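Sweets and small prizes return to the counter at Durden

The toy and game library Durden in Usitz opened its doors again on 23 April 2026, after a winter pause which was longer than planned. The reading corner has new shelves and the game room has fresh paint, but many of the families who came in the afternoon asked first about the sweets.

For years every child who brought a game back with all its pieces could take one wrapped candy from a bowl near the entrance. The habit was stopped in November, when the old counter was taken away and the library moved into two small rooms of the music school. There was no good place for a bowl there, and the music teachers did not want sticky fingers near the pianos.

"The children asked me every week," said Tuulikki Tuominen, who leads the library. "Some of them brought back a game only one day after they borrowed it. I think they did not play it at all, they just hoped that the bowl was back."

The library lends board games, puzzles and building sets to households in Usitz and in the villages near the river. A family card costs 16 zlotys for a year, and with it a household can keep up to three games at home at the same time. The price is the same as before the pause.

Lost pieces have always been the biggest trouble of the house. A missing die or a missing pawn can make a whole game useless, and to order one single piece from the maker often takes longer than a month. Bogumił Szczepańska, who repairs the games, keeps drawers of spare cubes, pawns and tokens from old sets. He said that the candy rule helps him more than any fine.

"With a fine, people get angry and they stop coming," he said. "With a candy, the child looks under the sofa."

Not all parents were happy with the return of the old custom. Aleksandra Sobczak, mother of two boys, asked at the opening if the library could offer something without sugar. Her younger son does not eat candy for health reasons, and in the past he went home with nothing. The library agreed to the idea the same afternoon. Children can now choose between a sweet and a little toy cube or a similar small piece from the spare drawers. The small pieces are given only to children from the age of six.

The work in the rooms was done by the local firm Zerna. Witold Kaczorowski from the firm said that the floor took the most time, as the boards under the old linoleum were in worse condition than anybody expected. The game room could therefore not be opened in February, as it was first announced.

There is one more change for the borrowers. Games are now checked at the table together with the child, and not later in the back room. It takes a few minutes more, and on the first afternoon there was a line until the stairs. Tuominen asks families who return big sets to come before four o'clock, when it is more quiet.

Games which were borrowed before the pause can be brought back without a penalty until the end of May. The library is still looking for the second box of a large wooden train set, last borrowed by the Jasińska summer camp. Anyone who has it at home can leave it at the entrance or call the office, also in the morning hours.
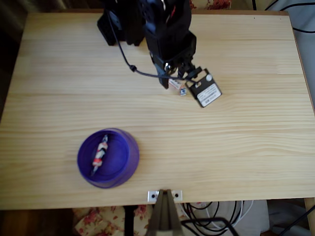

A striped candy in a purple bowl, with a small cube on the table.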